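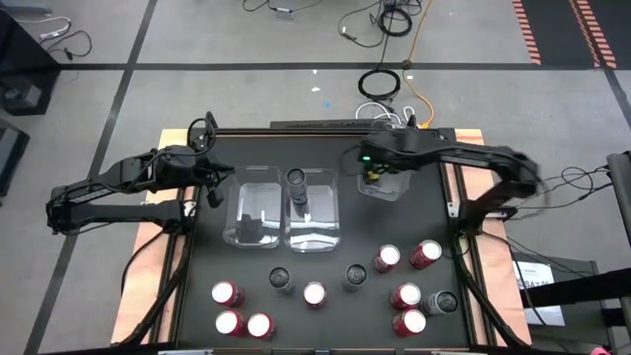
*Fig. 1. The two-arm sorting table: clear bins at the far end, red and gray cans still to be put away.*

## Session notes: the can-sorting table

Welcome back, everybody, and thank you for the kind messages about the Jemcombe open evening (we did run out of chairs, I know, I'm sorry!). Tonight we stay with the shared table and its two arms, and I'd like us to take our time over it.

**Mounting.** Each arm bolts to a side rail, at the edge of the tabletop. When you build your own at home, fix the brackets first and check them by hand before any power goes on. Pelenby workshop has a spare rail you can practice on.

**Cables.** Leave enough slack at the wrist for a full turn, and then a little more, as you'll thank yourself later. Walk each base cable down its own side of the table.

**Shared space.** Both arms can reach the bins, so your program has to decide who goes first. Start slowly, please! I use 21 percent speed for a new routine and don't go past 50 until it has run clean all evening.

**For next time**

- Read handout 421, the part on grip height
- Sketch your own table on paper, with the elbows swung all the way out
- Bring the Wurkel hex keys back if you borrowed them

We pick up with bin order in March.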